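How do I stop small drawstring bags fraying and keep the cord from pulling out?

Asked by Tayla Whitelaw
May 25, 2019
Filed under: Sewing and mending

I've been making plain drawstring bags out of an old cotton sheet, for soap, dried lavender and that sort of thing. I cut a strip, fold it in half, sew up the two sides and turn the top over to make a channel for the cord. They look fine to begin with, but I have 2 problems.

First, the side seams come apart inside after a few washes. I've been cutting close to the stitching because I don't like the bulk, and the threads work loose until there is a hole.

Second, the cord disappears into the channel. Someone pulls one end, the other end goes in, and I have to unpick the top to get it back. I've tried tying a bigger knot but it still gets through the gap.

I don't own an overlocker, only an ordinary machine that does straight and zigzag. Is there a simple way round both of these? I'd like to make a batch for the school fair and don't want them coming back to me.

Wiremu Hinds

French seams will sort out the fraying and you only need straight stitch. It feels wrong the first time you do it, as you start with the wrong sides together.

Put the fabric wrong sides together and sew down each side, 5 mm from the edge. Trim that back to 3 mm. Turn the bag so the right sides face each other, press the seam flat with your fingers or the iron, and sew again 7 mm in. The raw edge is now shut inside the seam. Turn it right side out and you're done.

Stop the side seams short of the top by the depth of your channel plus a little for the fold. Hem the edges of those openings before you turn the top down, otherwise they will fray as well, and that's where most of the wear is.

Wash the sheet before you cut it if it hasn't been through a hot wash recently. An old sheet has probably done all the shrinking it's going to do, but new cord may not have. I bought cotton cord once that came out of the machine noticeably shorter and the bags wouldn't open fully.

For the cord, use two lengths and thread them from opposite sides. The first goes in at the left opening, all the way round both channels and back out at the left. The second does the same from the right. Knot each pair together. There is no loose single end to vanish, and the bag closes evenly when you pull both sides at once.

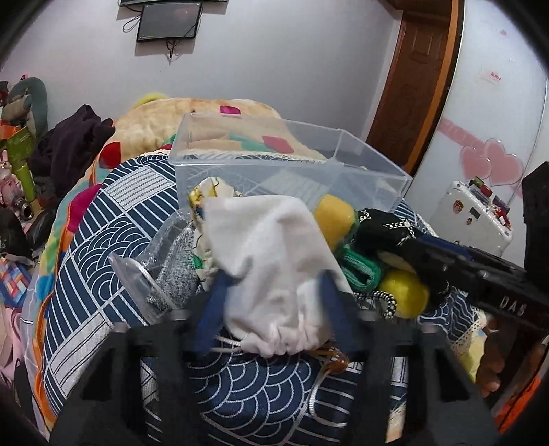
White fabric bag with thin white cord and an amber-brown bead or toggle at the neck.

A bead is worth adding if the bags are going to be opened a lot. Pass both ends of the cord through it and knot them beyond it. Choose one with a hole that the doubled cord only just fits through. If it slides on easily it will slide off the knot too. Wrap a bit of sticky tape round the cord ends to stiffen them while you thread, then cut the taped part off.

Leave beads off anything meant for a baby or toddler.

Aurelio Cuautle

just use pinking shears and a dab of glue on the knot. Mine have lasted for years

Jolene Lowther

I'd go along with the French seams, though on a thick sheet they can get lumpy at the bottom corners. Zigzagging the raw edges is quicker and good enough for a lavender bag that hardly gets washed. For the soap ones do it properly.

If you already have a pile of finished bags with single cords, pull the cord so that it's even and put a few stitches through the channel and cord at the middle of the back. It can't travel after that. It does mean the bag only gathers from one side — not a problem on a small one.

I wouldn't bother with glue. It goes hard and scratchy, and the cheap stuff turns yellow.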